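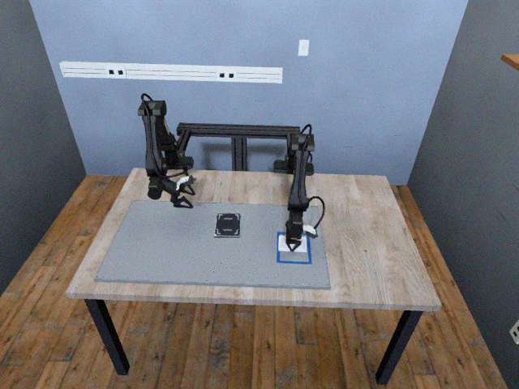

Clarkatent Two-Arm Bench Frame

Crossbar frame kit for mounting a pair of small robot arms at the back of a work table

Maker: Macaraeg Bench Works, Grernwood
Status: In stock, ships flat
Control software: Ulik (separate download, free for home and shared-shop use)
Arms and grippers: Not included

Overview

The Clarkatent is a black aluminum frame that holds two small arms side by side along the rear edge of a table, facing the operator. It is sold to people building a two-arm cell at home or in a shared workshop who already own the arms, or plan to print and assemble them, and need a rigid way to fix one arm relative to the other.

Most two-arm home builds start with each arm clamped to the table on its own. The arms drift apart by a small amount every time one is bumped or removed, and any calibration between them is lost. The Clarkatent ties both shoulders to one crossbar, with a vertical post under the bar that carries the load down to the tabletop. An arm can be taken off and put back without redoing the calibration between arms, provided the locating pins are used.

The frame does not need a wall, a ceiling mount or a second table. It does need a table that doesn't rock. See Table requirements.

What is in the box

Crossbar, black anodized, slotted on the front and underside
Center support post with foot plate
Two arm adapter plates, undrilled
Locating pins and matching drill bushing
Work mat, light gray, perforated
Fiducial pad, black with white corner brackets
Roll of blue zone tape
Cable hangers for the shoulder housings
Hex keys, fasteners, spare fasteners
Printed assembly sheet

The adapter plates ship undrilled because arm bases vary too much between builds. Drilling templates for common base patterns are on the downloads page. If your base is not listed, send a dimensioned drawing and we will add it. Lovely Castillo handles template requests and usually answers the same evening.

Specifications

Material: aluminum extrusion, black anodized
Mounting: through-bolt or edge clamp (clamps sold separately)
Arm positions: 2, adjustable along the crossbar
Slot pitch on adapter plates: 25 mm
Crossbar length: 1,000 mm
Mat hole pattern: regular grid, see drawing sheet
Finish on fasteners: black oxide
Assembly: one person; two are easier for squaring the post

There is no published payload figure. The limit in practice is the arm, and small hobby arms run out of torque well before the crossbar shows deflection. If you intend to hang anything heavier than a desktop arm from the bar, this is the wrong frame.

Table requirements

Use a table with a solid or well-glued top. Oak, beech and thick birch ply all hold the foot plate bolts. Hollow-core doors on trestles do not, and we have seen enough of them to say so plainly. Metal legs are preferred. Check the table for rock before mounting, and shim the short leg if there is one.

Leave clearance behind the table for the elbows at full retraction. With the arms parked, the elbows on most designs swing back past the line of the crossbar. If the table must sit against a wall, set the soft limits in Ulik first and run the park move at low speed with the table pulled out. Then push it back.

Wall outlets should be reachable without crossing the work area. Run the arm supplies down the back of the post.

Work mat and zones

The mat lies loose on the table and is held by pins through its outer holes. Place it so that both grippers can reach the shared part of it straight down. On most arms this puts the mat off to one side or slightly forward of where people expect it. Reach should be checked with the actual arms before any pin goes in.

The fiducial pad goes near the far edge of the mat, where it stays visible to the wrist cameras during the calibration sweep. Do not laminate it. Glare on a laminated pad is the most frequent cause of a failed sweep in our support mail.

Zones are marked with the blue tape. A square outline is enough for a first pick-and-place test. Keep the tape inside a single row of holes on each side so that the zone can be restored when the tape wears out. Ulik stores zones by hole coordinates, with the origin at the front left corner of the mat, and a zone taped across holes at an angle cannot be entered.

For the first block test, use a plain light-colored block with square edges. Lower the gripper over it vertically, close, hold, open, raise. Only when this repeats cleanly should the second arm be enabled. Builders who enable both arms on the first evening tend to write to us about bent fingers.

Assembly summary

The full procedure is on the printed sheet. The order matters in these places.

1. Bolt the foot plate to the table before attaching the post. Leave the bolts a half turn loose.

2. Attach the post, then the crossbar. Square the crossbar to the rear edge of the table and tighten the foot plate.

3. Drill the adapter plates using the template. Deburr both faces. A burr under an arm base shows up later as an angle error that no calibration will remove.

4. Hang the arms one at a time. The frame is front-heavy with one arm fitted, so the foot plate must be fully tight by this point.

5. Dress the cables. Leave a loop above each shoulder housing large enough that the cable does not go taut at any joint angle. Move each joint by hand through its full range with the power off and watch the loop.

6. Fit the wrist cameras to the side of the grippers, with the lens clear of the finger travel. Secure the camera lead to the forearm, then to the hanger.

7. Run the calibration sweep in Ulik.

Cable routing notes

Cable failure is the usual end of a home-built arm. Connectors at the shoulder see the most movement, and the hangers supplied with the frame are there to take the strain off them. The hanger should hold the jacket of the cable and never the individual wires. If your arm uses flat bus cable, ask for the wide hanger when ordering. There is no charge for the swap.

Do not zip-tie the shoulder loop to the crossbar. It looks tidy and it breaks the cable at the tie.

Simulation files

A scene file for the frame, table and mat is included with the Ulik download. The crossbar and post are modeled from the production drawings. Arm models are generic parallel-gripper arms and should be replaced with your own before any timing or reach figure is trusted.

The scene is useful for three jobs: choosing the spacing of the arms on the crossbar, checking elbow clearance behind the table, and rehearsing zone layouts before tape goes down. It is less useful for grip tuning. Contact between the fingers and a small block is simplified, and a grasp that holds in simulation may slip on the real mat. Corina Kaufmann, who maintains the scene, has posted friction values measured with printed fingers and with rubber-faced fingers. Use them as a starting point.

Mat and table positions in the scene can be edited in the layout file. The mat origin must match the one entered in Ulik.

Safety

Small arms pinch. Fit a latching stop switch within reach of the operator's normal position, on the supply side of both arms, so that one press cuts both. A software stop does not replace it.

Arms drop when power is removed unless they have brakes, and most hobby arms do not. Keep hands out from under a raised gripper during any power-off test.

In shared workshops, post the park procedure at the table and require it before anyone walks away. Remedios Padilla wrote a one-page version for her own shop, and it is on the downloads page in English and Spanish.

Known issues

Early frames shipped with a foot plate that had no relief for table-edge molding. If the plate sits proud on a molded edge, ask for the relieved plate.

The drill bushing is a close fit on the pins and can bind when cold. Warm it in the hand. Do not ream it.

Ulik reports "sweep incomplete" if the fiducial pad is partly covered by the other arm. Park the idle arm first.

Builder notes

"Spent longer on the table than on the frame. Once I stopped the table rocking, the two arms agreed with each other to within what I can measure at home. The adapter plates are soft enough to drill with a hand drill, but clamp them properly." Wilfredo Pascual

"The mat is the part I would buy again on its own. I had been marking positions on masking paper and losing them. Wish the tape came in a second color for the other arm." Lindalva Bittencourt

Spares and accessories

Edge clamps, pair
Adapter plate, undrilled
Relieved foot plate
Wide cable hangers for flat cable
Work mat, light gray
Fiducial pad
Blue zone tape
Part number for the complete kit: CT-216

Ordering

Kits are packed in Grernwood and ship in one long carton. The crossbar cannot be cut for shipping. Check the carton for end damage on arrival and photograph it before opening if a corner is crushed.

Unassembled kits can be returned. Drilled adapter plates cannot. Orders placed in June are packed in the second half of the month, after the annual stock count.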